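Tiltside Household and Shop Tasks Project
Second progress report to the Koritent Fund
Period covered: spring through August

1. Summary

The grant supports one question: can a single arm with a simple two-finger gripper do small chores at home and on a shop floor well enough that a person would leave it to the job? At the end of this period the answer is yes for a few narrow tasks and no for most of the rest. We are on schedule for the test work and behind on the written task guide. Spending is within the approved budget.

2. What we planned

The plan approved last winter named 3 groups of tasks:

Table clearing and setting out. Picking up single items and putting them down where they are wanted.
Shelf work. Facing up and restocking light goods, using the shelving loaned by Gunico.
Cloth work. Folding hand towels and shop rags.

Cloth work was listed as exploratory, and no target was set for it.

3. Work done

We logged 142 attempts at table tasks. Each attempt was scored by the person at the desk as done, done with help, or failed. An attempt where the arm finished but put the item in the wrong spot was scored as failed, even when the spot was close. We kept to that rule all period and would like to keep it for the next one, so the results can be compared.

Upright items with straight sides gave the fewest failures. Items that roll, and items standing close to one another, gave the most. The usual fault was a finger touching the next item over on the way in. Speed is still poor. A person clears the same table in a fraction of the time, and we don't expect to close that gap under this grant.

Shelf work started late. Aerts delivered the mounting plate after the date agreed, and the first one had the wrong hole pattern. The replacement fits. We have run short sessions only, all on the lowest shelf, and don't yet have results worth reporting. The bench mount and the shelf mount can now be swapped by one person.

Cloth work has not gone well. The arm can pick up a towel by one corner but can't reliably find the second corner. We stopped after 32 attempts and moved the hours to table tasks, as discussed on our call.

4. Table tasks in detail

Table work is done on a plain white top with a small set of everyday shapes. The gripper uses blue ribbed fingers. They are light and quick to change, and we changed them 2 times in the period, both times for wear at the tips. Both views below are from the wrist, with the fingers open. 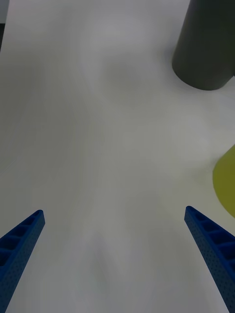
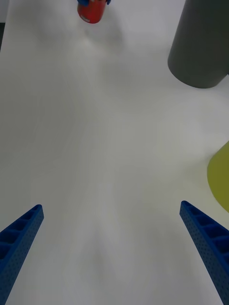

5. Problems and risks

Reach. Items at the far side of the table are at the limit of what the arm can do without tipping the wrist. This cost us more failures than grip did.

Lighting. Attempts made late in the afternoon scored lower than morning ones. We have put up blinds and will check whether the difference goes away.

Staff time. Every attempt still needs a person at the desk with a hand near the stop button. Until that changes, the arm saves no labor in a home or a store, and we would not want the results read any other way.

6. Budget

Equipment is underspent – the second set of shelving was not needed. Staff costs are slightly over for the period and will even out when the cloth hours are taken off the plan. We ask permission to move the unspent shelving money to spare fingers and a second wrist camera.

7. Next period

Finish the shelf sessions, including the middle shelf.
Repeat the table tasks with items set closer together.
Send the draft task guide to the Fund for comment.
Decide with the Fund whether cloth work stays in the plan.

The table task log is available on request. The shelf log will be sent with the next report.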